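### 3.2 Surface finish and reported glare

The second part of the survey dealt with worktops. Favlow and Vilano were fitted out in the same year and to the same plan, but the worktops at Vilano are dark grey and those at Favlow are white. Staff at both sites filled in the comfort form described by Macedo (Section 2) at the end of a morning shift and again at the end of an afternoon shift. In all, 61 forms were returned, of which two were left out of the analysis – both lacked a shift code.

Glare was reported on 36 forms. Most of these came from the afternoon shift in July, when the blinds on the west side were left open. A matt finish reduces mirror-like reflection but has little effect on the total light returned to the eye, and a pale top beside a pale wall offers few edges on which the eye can settle. Figure 4 shows matt white worktop at Favlow (first panel) and a clear beaker and bottle in use on a white top (third panel). 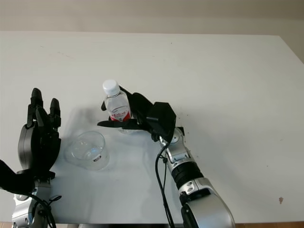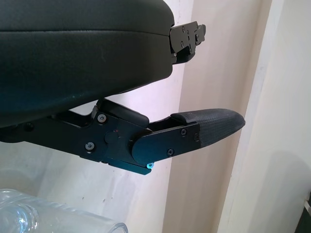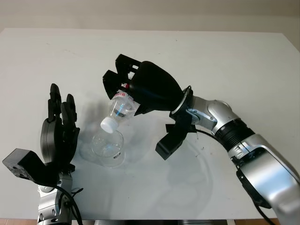 **Figure 4.** Views from the Favlow site.

### 3.3 Clear vessels on pale tops

Several staff wrote that the rim of a clear vessel was harder to find on white than on grey. The form did not ask about this, so the remarks were coded by hand using the Prendergast scheme. Agreement between the two coders was good for "rim" and "level" but poor for "shadow", and the last code was dropped. The Nadska lamp trial did not record worktop colour and cannot be compared directly.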